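4.2 Demonstration Procedure at the Open Day

The simulated workstation was shown to visitors for the first time during the Eskola open day on 20th February. Sessions lasted 15 minutes each and were held in the main teaching room of the Trastow building. Groups were limited to five people so that every visitor could follow the screen and speak with the operator.

Each session used the same tabletop setting, prepared in the Baltora simulator and driven by the Zester control software. Visitors chose which object the gripper should approach. The operator then entered the choice and started the run. No changes were made to the control settings between groups, and the starting pose of the arm was reset before each run.

Roughly 40 visitors agreed to fill out a short form after their session. The form asked whether the movement of the arm was easy to predict, whether the view from behind the gripper was clear, and whether the visitor would feel at ease working next to a real arm of the same type. Answers were given on a four-point scale. Written comments were optional and were read separately by both authors.

4.3 Choice of Viewpoint

The view used in the sessions looks over the gripper toward the table, with both fingers in sight. Figure 6 shows this view with a peach-colored sphere between the fingers and an upright cup beyond it.
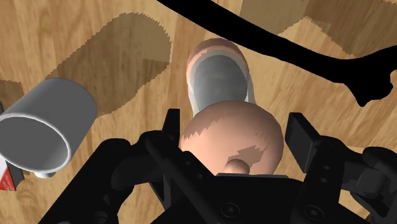

Figure 6. Simulated tabletop from the gripper viewpoint.

A fixed side view had been considered during planning in May of the previous year. It gave a better sense of the height of the arm, but the distance between the fingers and the object was hard to judge, and staff who tried it asked for the display to be moved closer. The side view was therefore kept only as a second window, which the operator could open on request. Comments that refer to the second window are marked as such in the results and are reported apart from the main set.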